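I got the letter from Rirnico the same week as everybody else, apparently, because my sister-in-law got one too and she lives two states away. They would like my spit. They already had it once, back when the ancestry kits were a Christmas gift you bought for people you had no ideas for, and now they are inviting me to "upgrade my consent" so the sample can go into something called the Prudik Resilience Panel.

I read the whole consent form. It took me most of a Sunday. My patience for these things is low to begin with, and a document that uses the word "journey" four times before it says what happens to my cells does not improve it.

The panel, as far as I can make out, would score people on their inherited odds of a list of conditions, then sell those scores back to them and, with permission, to "partners in family planning." That last phrase is on page nine. It is not defined anywhere. I emailed to ask who the partners were and got a reply from a person signing as Guadalupe Tovar, very polite, who said the partner list was "evolving" and attached the same form I had just asked about.

So let me say what I think they mean, and they can write back and correct me. I think they mean clinics that offer embryo screening. The Gristosar clinic chain has had a page up since January promising to rank embryos by "lifetime wellness outlook," and the small print on that page thanks Prudik for its reference data. You need a lot of people's spit to make a ranking like that look serious.

I have no quarrel with anyone who tests for a disease that has already taken a child from them. My old neighbor Akosua Ayaaba went through that, and I drove her to two of the appointments, and I would never lecture her. A single gene with a known, terrible effect is one thing. A "wellness outlook" is a number stitched together out of tiny statistical nudges, most of them measured in people who look nothing like the couple paying for it. Prudik's own white paper says its first reference group was 441 people. It says this in a footnote. The sales page says "population-scale."

Emiliano Arellano teaches biology at the community college and lets me bother him over lunch, and he thinks I'm being too hard on them. His view is that the scores are weak but harmless, like a horoscope with a lab coat, and people will get bored. Maybe. I told him horoscopes don't decide which embryo goes in the freezer. He ate his sandwich.

What bugs me most is the word "resilience." Somebody chose that. The list behind it includes deafness, short stature, and three kinds of learning disability, and I know people with all of those who are doing better than I am. Itzel Ochoa, who has been deaf since birth and has run her own print shop for 30 years, read the list on my phone and typed underneath it, "Who asked me?" I sent that to Rirnico as a formal comment. No reply yet.

There was a public webinar too. Iestyn Edwards hosted it for the company, up to 200 people logged in by his own announcement, and he took questions for maybe ten minutes. I put mine in early. He picked one about app notifications. 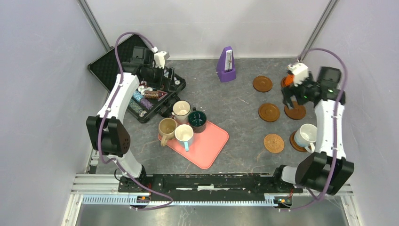
Can you pull your sample out after you've said yes to the new panel? Only partly, going by the form. They will destroy what's left of the spit if you write to them, but any data already shared with a partner stays shared, and any score built with it stays built. There's a $50 credit for signing, which you don't have to give back.

I haven't signed. I asked them to destroy the old sample as well, and got an automated message saying my request had been forwarded to the Bautista storage facility, which the original kit never mentioned. The message gave me a case number and a link to a satisfaction survey. I filled in the survey.

My sister-in-law signed hers, by the way. She wanted the credit. We share no blood, but she and my nieces do, and the girls are eleven and fourteen, and I can't find the page of the form where anybody talks to them.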